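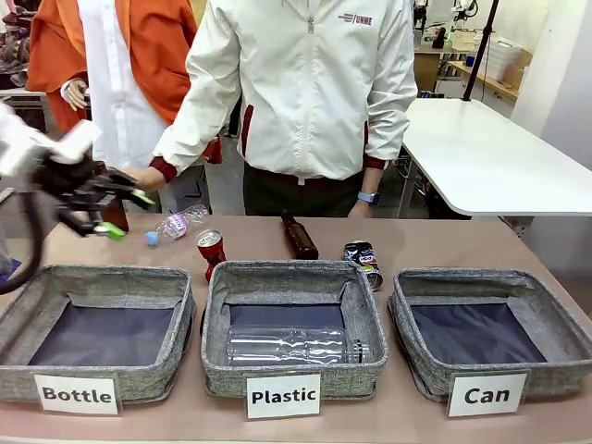 Sort the drinks before they reach the bin

Every shared table ends up with the same mix on it: brown glass, a plastic water bottle, a red can. At Didow we used to sweep the lot into one bag and call it recycling. I think that was lazy, and I was as lazy as anyone.

Yolandi Baloyi argues that sorting should be left to the depot. I disagree. Broken glass in a mixed bag spoils the paper under it, and someone has to pick it out by hand. Baskets at the end of the table cost us 84 dollars – less than one month of the extra pickup. Glass, plastic and metal each go their own way, and caps stay on.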